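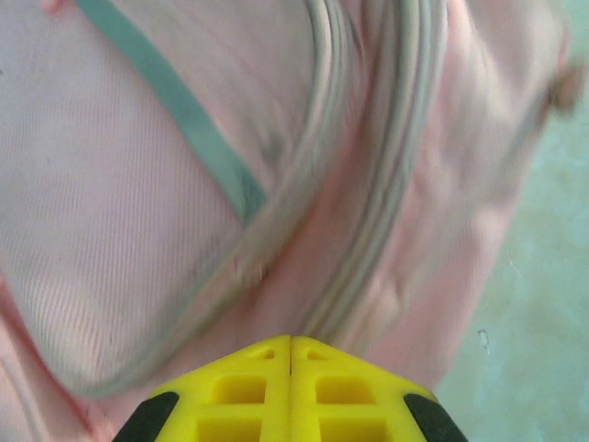 So the army says the Dikadberg front is "dismantled." Third time I've read that word about the same group. A few notes before everyone repeats it.

The claim rests on one event: a handover ceremony in February where 14 men gave up rifles and the governor made a speech. The ministry's own estimate last year put the front at 200. I'd like to hear where the rest went.

People in the river towns have an answer. They put on different armbands. The "Zulum bloc" that started taxing fuel boats upstream wants the same fee, at the same landing, and in two places it's collected by the same man.

A boat owner I've spoken to for years pays 4000 a trip. Before the ceremony he paid 4000 a trip. He used to get a paper receipt and now he gets a text message. That is the change so far.

Fitzgerald Abernathy has a long piece arguing the split was real, a fight over the mine road between the old commander and his deputy. Could be. He has better sources in the capital than I do. But every source in the piece is in the capital.

What bothers me about the split story is how little shooting there's been. When these groups really break up, people get killed over it, usually in the first weeks. I've found one burned truck and a lot of rumors.

Then there's the number the president used on TV, 2965 families "returned home." Birdie Pettigrew asked for the list and was told it's being finalized. Her count of reopened schools in the same district is two. Where are the kids?

I'm told many of those families registered for the return payment, went up for the day, signed and came back down to the city. I don't blame them. I'd sign too. But it's a payment count and it's being read out as a security result.

Someone will bring up the Grutance deal, so yes – the company got its road permit nine days after the ceremony. I can't show the two are connected and neither can the accounts saying so in capital letters. Permits do get approved. The timing is worth a question and I've sent one.

Desmond Begay thinks I'm too hard on the army here, and that the old commander giving himself up does matter. Fair. He was the one who ran the checkpoints, and the main checkpoint was gone for a while.

It's back, though, a little farther up, past the Zeng bridge, and only after dark.

Things I'd want to see before using the word "dismantled": the names of the 14, the serial numbers on the rifles, and one fuel boat making the trip without paying anybody.

I've asked the ministry for the first two. Will add to this thread if they write back. They didn't last time.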